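Workenura – Minutes of the room and materials meeting
Wednesday, upstairs office

Present: Leanne Fairclough (chair), Ryan Dunmore, Neville Cropper, Norbert Zeman, Hedvika Kuruc (minutes)
Apologies: none received

1. Minutes of the previous meeting

The minutes were read and accepted with one correction. Under item 4 it was written that Neville would order the new lamp. It was Norbert who would order it, and he has done so. The lamp has not arrived.

2. Table with the pink surround

Leanne opened this item and asked everyone to speak first about the tabletop and only later about the pattern, as last time we spoke forty minutes on the pattern and the tabletop was forgotten.

Ryan reported that the light wooden top is in good condition in general. He would like it to be oiled before the winter. Neville is against oil, because in his experience it leaves a shine for some weeks and everything placed on the table is then harder to see. He proposed a matt wax. Norbert has used a matt wax at home on a kitchen table and was satisfied with it, but he could not remember the name of the product. He will look on the tin.

It was asked if the top should be replaced by a white one. Leanne said that the wood is pleasant to look at and that it goes well with the pink, and that she sees no need to spend money there. The others agreed.

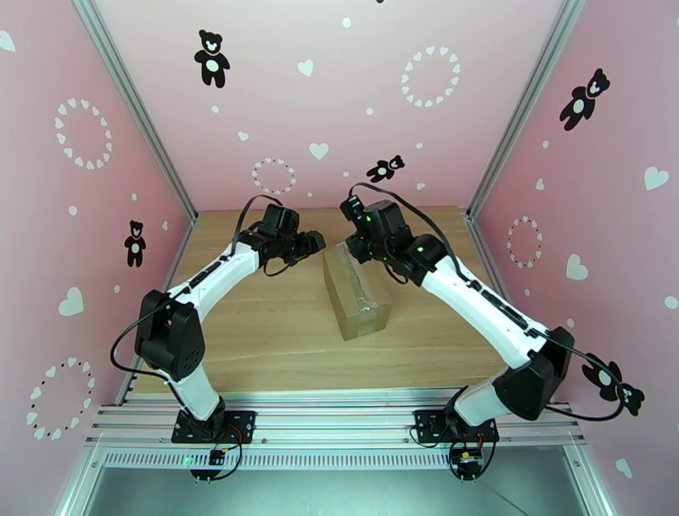

The clear block was discussed next. Ryan finds it a good piece to work with, because it stands upright by itself and has flat sides. His only remark was that it has a slightly brownish tone, and against the wood it is not so easy to find with the eye, particularly toward the evening. Hedvika suggested to keep this block and to add one in a strong color, so that both kinds are in the box. Jotlow sells such pieces in sets of 3. Neville asked that the clear one should be wiped only with a soft cloth, never with the kitchen sponge, and this was agreed.

There was a question about the seam on the top of the block. Norbert explained that he does not consider it a fault. Leanne would prefer that nobody tries to open it.

Decision: The wooden top stays. Norbert brings the name of the wax to the next meeting. Ryan orders one set from Jotlow.

3. The bear and heart pattern

The pattern was chosen in December by Leanne and Norbert from the sample book of Clindus. It is pale pink with black bears and white hearts. Opinions are still divided, but less than before.

Neville repeated that he would have liked a plain gray. He admits, however, that he has become used to the bears and that visitors usually smile when they come in. Leanne said that a plain surface makes the corner look like a storage room, and she does not want to go back to this. Ryan has no preference between them, but he asked that whatever we choose, we choose it once.

Norbert brought up the direction of the bears. On the same panel one bear can be on its head while another one is lying on its side, and he wanted to know if the material was put on wrongly. Hedvika had looked at the sample book before the meeting. The pattern is printed like this on purpose, with the bears turned in different directions, so that the sheet can be cut from any side without waste. Norbert was content with this answer. Leanne added that she likes the circle of small hearts best, and asked that if new sheets are cut, one such circle should stay whole.

The price was then mentioned. A new roll from Clindus costs 114 dollars including delivery. Neville asked if one roll is enough for the side pieces also. This is not known, as the measurements on file are from the old table – Ryan will measure again.

Decision: The pattern stays for this year. One roll will be ordered after the measuring, and the rest of it will be kept rolled (not folded) on the top shelf.
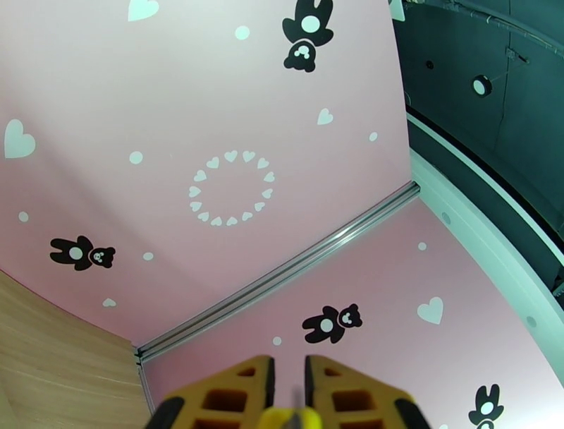

Minutes: Hedvika Kuruc, Workenura
Checked by: Leanne Fairclough

4. The metal rail between the panels

The silver rail runs between two of the pink panels and has long grooves. Neville has cleaned it twice with a dry brush and says that the dust sits in the grooves and does not want to come out. He asked for a narrow nozzle for the vacuum cleaner. Ryan has one in his garage which he does not need and will bring it.

Norbert asked about covers for the grooves. Cattaneo offers a strip that is pressed in by hand, in gray or in black. Leanne wished to see a piece first, because a black strip next to the black bears may be too much. Hedvika wrote to Cattaneo already and a sample was promised, but without a date.

It was also discussed whether the rail reflects too much light. Neville believes yes. Ryan believes that the problem is the ceiling lamp and not the rail, and that we should wait for the new lamp before we decide something. After some back and forth it was agreed to wait.

Decision: No covers are ordered until the sample was seen. Neville continues to clean the rail.

5. Cleaning of the pink panels

Until now there was no rule for this. Clindus recommends lukewarm water and a little soap, and to dry the surface right after. Leanne will write this on a card. The card should hang at the sink and not on the panels themselves, as tape can pull the color off.

Hedvika asked who does it. It was agreed that Ryan and Norbert change every second week. Norbert begins.

6. Money

Hedvika presented the balance. For furniture and surfaces there remain 1,289 dollars until the end of the year. The roll from Clindus and the set from Jotlow are not yet taken away from this sum. Neville asked if the chairs are included in the same budget. They are. He would like to have 2 new chairs, because the present ones are too low for the table. Leanne asked him to bring prices, with the height of the seat written next to each.

7. Other matters

The key for the window was found in the tea drawer. Please hang it back on its hook.

Ryan will be absent at the next meeting. He sends his measurements to Hedvika in writing before.

The biscuits were brought by Norbert and everybody thanked him.

Open tasks
Norbert – name of the wax; first turn of panel cleaning; asks after the lamp
Ryan – set from Jotlow; measuring for the roll; nozzle for the vacuum cleaner
Neville – cleaning of the rail; prices for chairs
Leanne – card with the cleaning rule
Hedvika – order of the roll after measuring; sample from Cattaneo

The meeting was closed at 4:40 p.m. The next date will be sent by e-mail.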